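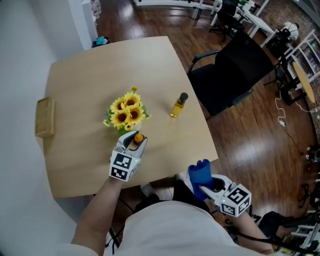 图:桌上的向日葵花束和一瓶油,右侧是蓝色的布。

蓝布擦桌、花瓶归位,Kallo二楼把“用完收一遍”贴上了墙

本报讯 10/19/26,Kallo二楼公共活动室开始试行新的桌面整理办法。内容不复杂:谁用桌子谁收,收完再走。一块擦布,一个木托盘,花和油瓶放回原来的位置。全程控制在15分钟以内。

活动室平时谁都能用。上午手工,下午做饭课备料,晚上还有读书会。桌子就那么几张,换一拨人就换一层东西。胶水印、茶渍、没拧紧的小瓶子。负责排课的Zohreh Daneshvar告诉记者,六月收到的意见里,说得最多的不是课,是桌子。

“来上课的人先擦十分钟桌子,换谁都不高兴。”她说。

新办法由她和Omid Taheri一起拟定,前后改过几稿。第一稿写了满满两页,没人看得完。现在只剩一张纸,贴在门边,字号放得很大。

纸上的内容,记者抄录如下:

先把小件收进托盘。
花瓶、油瓶最后动,挪开擦完马上放回。
蓝布擦桌面,不擦地。
瓶盖拧好再放。
椅子推进桌下。
有洒出来的油,先用纸吸,再用布。

油的问题单独写了一条,原因在做饭课。玻璃油瓶常年放在桌上,拌凉菜、做面点都用得着,底下容易留一圈油印。Omid Taheri说,干布抹油只会越抹越大片,得先拿纸按住,等一会儿,再用沾了温水和一点洗洁净的布擦,最后换干的一面收尾。

浅色木桌面尤其显脏。桌角是圆的,顺着弧度擦就行,不用使劲。水也别多,布拧到不滴水为止。

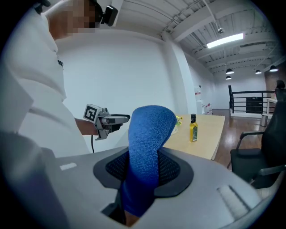 图:蓝色超细纤维毛巾,后方桌上立着一小瓶橄榄油。

布的选择也讨论过。原先用旧棉布,掉毛,擦完桌上一层白絮。后来换成超细纤维毛巾,统一蓝色,和厨房用的分开。毛巾由Vahidi供货,连同托盘、挂钩和几样零碎,这一批一共花了2840元。其中2000元出自活动室的日常经费,余下的从材料费里支。账目已经贴在门口,有疑问可以直接问。

毛巾用过要单独洗,不放柔顺剂,不和掉毛的衣物一起。Zübeyde Coşkun负责每周清洗,她提醒大家用脏了就放进门后的桶里,别叠好再放回去。“叠得整整齐齐,下一个人以为是干净的。”她说这种事碰到过好几次了。

至于花,有人提过意见,觉得占地方。桌上那束向日葵是仿真的,不用换水,但是会落灰。曾有使用者建议撤掉,改放纸巾盒。问了一圈,多数人想留着,理由五花八门,有说好看,有说拍合影要用,还有一位说没了花就认不出是哪张桌子。最后决定留。花叶上的灰用软毛刷轻轻扫,不要拿湿布去捋,小蓝花那部分容易掉。

木托盘的位置也有讲究。放桌边方便拿,探出去太多又容易碰翻。目前的要求是下课后往里推一推,托盘里不过夜放剪刀和针。

试行头几次,效果有好有坏。手工课上Mojtaba Hassanpour带的小组收得最快,10分钟不到,桌面干净,椅子也归了位。读书会那边慢一些,书和杯子混在一起,托盘放不下,有人干脆堆到旁边白桌子上。下一组来了又得搬一遍。Zohreh Daneshvar说会考虑再添一个托盘,尺寸大一号,还没订。

也有人嫌麻烦。常来做面点的Zohreh Jalali直言,做饭课本来就赶,下课时手上还粘着面,再收桌子肯定超时。她建议做饭课提前一点结束,把收拾的时间算进去。这条意见已经记下,下次排课时一并商量,暂时按现行时间走。

另外几件小事:地面由活动室统一拖,使用者不必管,掉了大块的东西捡一下即可;地板上走线的地方请绕开,别拿椅子腿压;垃圾桶在靠里的墙边,厨余不要往里扔,带到楼下。

试行期到年底,期间规则可能还会在改,以门边贴的那张为准。想提意见的,写纸条放前台,或者上课时直接告诉带课的人。毛巾不外借。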